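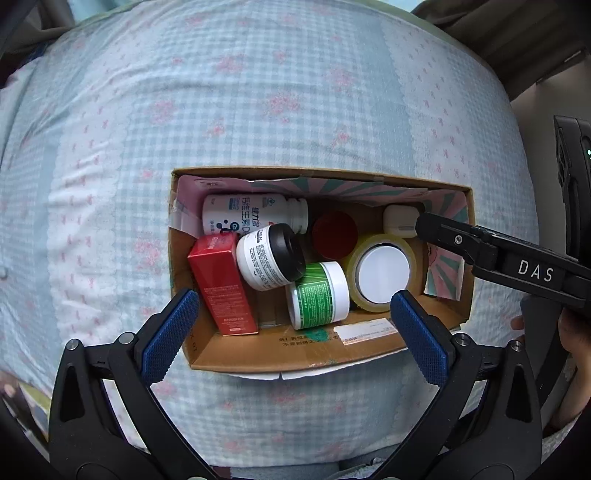
暮らしの写真帖 208 小物の箱詰め

1月9日に更新しました。今回は引っ越しの荷造りから、洗面台と薬棚まわりの小物を一箱にまとめているところを載せます。家具や本の荷造りは別のページに分けました。9月に台所の棚を整理したときのページと同じく、写真に短い説明を添え、そのあとに作業の覚え書きを置いています。

写真の説明
ふたを開けた段ボール箱に、ビタミンDのサプリメントのボトル、赤い箱、白い容器などを詰めたところ。透明の梱包テープも一緒に入っています。
下に敷いてあるのは水色のギンガムチェックのキルト。小さなピンクの花の模様がついています。

箱について
通販で届いた箱の使い回しです。送り状のラベルはまだはがしていません。発送する前に古いラベルをはがすか、上から紙を貼って隠します。宛名が二つあると仕分けで止まることがあると、荷物を頼むRusixの案内に書いてありました。
小物用の箱は、片手で抱えられるくらいまでにしています。大きい箱に化粧品やボトルをまとめると、見た目より重くなり、底のほうの容器に力がかかります。前回の引っ越しではこれでクリームの容器を一つ割りました。

入れるもの、入れないもの
洗面台の下には、使いかけの容器がかなりたまっていました。荷造りの前に全部出して、期限の切れたものと、半年使っていないものを処分しました。同じ用途のクリームが二つあったので、古いほうから使い切ることにして、新しいほうは箱に入れます。
毎日使う歯ブラシと洗顔料は箱に入れません。当日の朝まで使い、そのまま手提げの袋で運びます。常備薬も同じ袋です。スプレー缶は中身の残っているものを運送会社に預けられない場合があるため、早めに使い切りました。

ふたの処理
ねじぶたの容器は、いったん開けて口のまわりを拭き、内ぶたがあれば戻してから閉め直します。化粧水のように漏れやすいものは、一つずつ小さいポリ袋に入れて口を結びます。クリームの容器は袋なしでも困ったことがありません。
サプリメントのボトルは、中の粒が少ないと運ぶあいだに音が鳴ります。気になるときは、口のところに丸めたティッシュを入れておくと静かになります。新居に着いたらすぐ抜いてください。忘れると次に飲むときに手間取ります。

すき間
詰め物は新聞紙とハンドタオルで済ませています。タオルはどのみち運ぶものなので、荷物が増えません。箱を軽く揺すってみて、中で動く音がしたらもう一枚足します。緩衝材はBrelellの店で一巻き買いましたが、食器にほとんど使い、小物の箱には回しませんでした。

敷物
荷造りのあいだは、洗い替えのキルトを一枚敷いています。床に段ボールの粉が落ちず、終わったら外ではたくだけで片づきます。小さなふたや錠剤を落としても転がっていきません。最後にこのキルトで鏡を包むつもりです。

テープ
梱包テープは作業中によく行方不明になるので、詰めている箱の中を定位置にしています。箱を閉じるときに取り出して、次の箱へ移します。一度、テープを入れたまま別のテープで閉じてしまい、開け直しました。
底は十字に貼ります。ふたは中央に一本だけです。着いてから早く開けたい箱なので、端を少し折り返してつまめるようにしておきます。

箱の番号
小物の箱は全部で10箱になる予定です。ふたと側面の両方に、油性ペンで番号と行き先の部屋を書きます。中身の一覧はノートにつけ、箱には細かく書きません。以前「薬・化粧品・充電器・その他」と書いた箱が三つできて、区別がつかなくなりました。

費用
小物の箱にかかったのは、テープとポリ袋、油性ペンを合わせて約2,000円です。箱はすべて家にあったものを使いました。足りない分は、近所の雑貨店Cularで空き箱を分けてもらえることになっています。

次回は食器棚を載せます。皿の枚数が多いため、ページを二つに分けるかもしれません。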